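Week 4 handout: Where does the time go when you save a file?

Intro to Computing for Non-Majors, Clotinham Adult College

Okay, so last week we ran out of clock right when things got interesting, and a few of you stayed behind to ask me why your essay doesn't vanish when the lights go out. Good question! I'm going to answer it slowly, with a lot of talk about desks and filing cabinets, and you can skim this before class if you want to.

Memory versus storage

People mix these two up all the time, and I don't blame them, because the ads do it too. Memory (RAM) is your desk. Storage (the drive) is the filing cabinet across the room. When you open a document, the computer walks over to the cabinet, makes a copy, and lays it out on the desk. You scribble on the copy. Until you hit save, the cabinet has no idea you've been scribbling.

When the power goes, the desk is wiped clean. The cabinet stays as it was. So that paragraph Kamlesh lost in February was on the desk, and I'm sorry, but it's gone. (Autosave is just a little clerk who walks over to the cabinet every few minutes so you don't have to.)

Why a bigger desk helps, up to a point

Say you have 23 browser tabs open. Each one wants a piece of the desk. When the desk is full, the computer starts moving papers back to the cabinet and fetching them again when you click. That's the awful grinding slowness you feel, and it's called swapping. If you only ever write letters and check email, though, doubling the desk won't do a thing for you. I bought extra memory for my mother-in-law's machine once and she noticed nothing at all. She did like the new mouse pad.

Bits and bytes, quickly

A bit is one yes or no. Eight bits make a byte, and a byte holds one plain letter. So a page of typing with 2000 characters in it takes up 2000 bytes, before the word processor adds its fonts and margins and so on. Save that same page as plain text and as a formatted document and compare the sizes. Samran tried it with her recipe file and the difference made her laugh out loud.
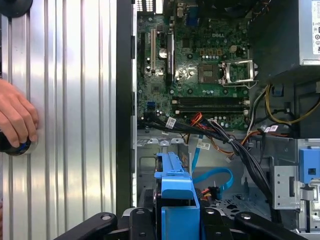
Old drives and new drives

Hard disks have platters that spin and a tiny arm that has to get to the right spot before it can read anything. Solid state drives have no moving parts, so there's no waiting for anything to swing around. That's why swapping an old disk for a solid state one often makes a tired computer feel young again, much more than a faster processor would.

For next time

Read chapter 3 in the Polishchuk book, but skip the part on punch cards (fun, but not on the quiz). Then find out how much memory and how much storage your own computer has, and write both down. Mac people, it's under About This Mac. Illia has the sign-up sheet for the study group, and my office hour is still at 4 p.m. in the same room.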